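My Desk Swap, Start to Finish (well, nearly)

Okay so I promised a few of you in the comments that I'd put up the gallery page for the work table once the room was far enough along to show, and it's finally far enough along! If you're new, this is the little back bedroom that was a sewing room, then a place where boxes went to live, and since April it's been my office slash craft room slash wherever I can hide with a coffee.

The old desk was a hand-me-down in a shade of brown I can only call gravy. It wobbled. I wrote on it for 11 years with a folded index card under one leg and I don't miss it even a little bit. I knew I wanted something light this time, with a grain you can see when you sit down at it, and big enough that I can leave a project out and still have a spot for my elbows.

I looked at way too many tops. The Dedel ones were pretty but only came in narrow sizes, and the Hoarau one I fell in love with was $686 before delivery (I closed the tab, opened it again, closed it again). In the end I went with a Nerby top in the palest finish they make, and got the legs separately from Hirix for $35 each, which I thought was pretty fair.
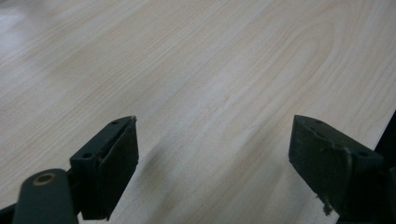
Picking the color took me longer than putting the whole thing together, no kidding. I had the sample chips taped up by the window for weeks and kept changing my mind depending on the time of day. In the morning the light ones all looked nearly white, and by dinnertime they'd gone all warm and creamy. I like the creamy version best, so it's lucky I'm mostly in here after four.

A few people asked about putting it together. It was me, a screwdriver and one long Monday evening. There are 19 screws if you do the center brace, and please do the center brace! I skipped it the first time around, leaned on the middle to reach the outlet, and did not enjoy the feeling. Flip the top face down on an old comforter while you work so it doesn't get dinged up.

For cleaning I just use a damp cloth and a tiny drop of dish soap, then go over it with a dry towel. I tried a spray polish once and it left smears that drove me up the wall whenever the sun came in. Coasters, always. I have a cork one and a crocheted one, and the crocheted one is cuter but the cork one does a better job.

As for where it sits, I had it facing the wall for a while and then turned it so I look toward the door. Much nicer. The cords are a bit of a mess that way and I've got them bundled up with hair elastics for now. If you have a favorite cord thing that doesn't need drilling, tell me in the comments, I'm all ears.

Still to do: the shelf over the radiator, a real lamp, and a rug that doesn't slide. I'm stuck between two rugs and will probably put both up here and let you all fight about it next time.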